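Urnus notebook - cushion week, second session
Thursday, May 21, 2020
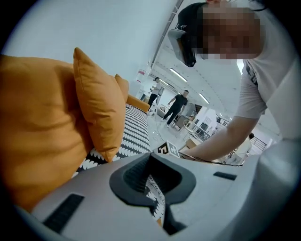 Radomir Achterberg

I meant to write this up right after we packed the cables away, but I sat down with a cup of tea first and you all know how that goes, so forgive the order of things.

The job for this session was sofa tidying, the one the Clundesex student challenge lists as task 2 and the one we have been putting off since the winter. The orange sofa with the black-and-white seat is a lovely thing to practice on (and a lovely thing to sit on between runs, which is half our trouble). Three orange cushions at one end, gripper held in close over the seat, marker cube out on the floor just past it, headset on whoever is working that side. I like this arrangement much better than the one with the cushions flat. When they stand up against each other you have to decide which one to go for before you move, and that is exactly the decision we want in the recordings.

We got 34 good runs, which brings the Urnus set to 201 in all. The challenge asks for more than that by June, but I am not worried yet, and I would much rather have slow careful ones than a heap of rushed ones we throw out later.

Things I want to remember for next time:

The big mustard cushion is a nuisance when it gets right up near the lens. It goes to a soft orange blur and fills a whole side of the view. Start the approach from farther back, and come in over the seat.

Reach in after the gripper has settled, please! I know it feels silly to wait, but when a hand comes in early the Mikuš script marks the start of the run in the wrong place, and then I spend my evening trimming.

The pattern on the seat is busy, all those little white arches on black. I tried the Tesico settings with the lower contrast on two of the runs and couldn't say yet whether I prefer them. I will look again with fresh eyes.

Keep the cable over toward the sofa and out of the walking path. People do wander through while we work, and I'd like to go on letting them - the ceiling tubes and the folks in the background are what the challenge room will be like too.

I also changed the pause between runs to 60 seconds. It sounds long and it feels long, but it gives us time to stand the cushions back up properly and have a quick word about what went wrong, and the last batch was a good deal neater for it.

Still to do: rename the files from the first session, charge both headset packs, and print a fresh set of marker faces.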